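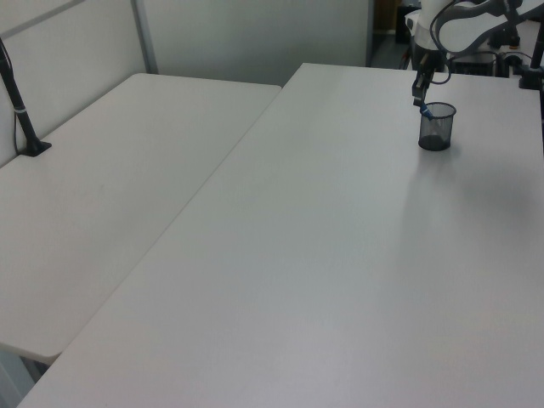

The pen that would not let go
Posted in November by Angeliki Zervas

Our robot has one job at the moment, and a toddler could do it. It picks up a marker, carries it over to a mesh pen cup and drops it in. Then one of us takes the marker out and we go again. I have a doctorate.

Last month it stopped dropping it in. The arm would come down nicely over the cup, open its fingers about a millimetre, think better of it and go back up with the marker still in its grip. The log said "release complete". It said so 29 times in a row.

Kosmas blamed the marker. Christos blamed Kosmas, who had changed the grip settings before going on holiday to Lovham and left a note reading "should be fine". I blamed the cup, on no evidence at all, and spent a morning measuring it.

Then, on run 156, it went down with one marker still held and carried on as if the fingers were empty, pressing on the rim until the force limit tripped. The cup went over the side and the arm froze with a beep I had only ever heard in the training video. I was standing a good deal closer than the safety sheet allows. I have since re-read the safety sheet.

The cause was dull. The controller was set to wait 30 milliseconds for the fingers to open, where it used to wait 600, and it never checked whether they had. It took our word for it.

It now checks. Kosmas has bought the cakes, from Economou, the expensive ones. The cup has a slight lean, or I have started imagining one. Next week Stamatia wants to try two markers.

Last updated: November
Contact: use the form on the About page
© Angeliki Zervas
Back to top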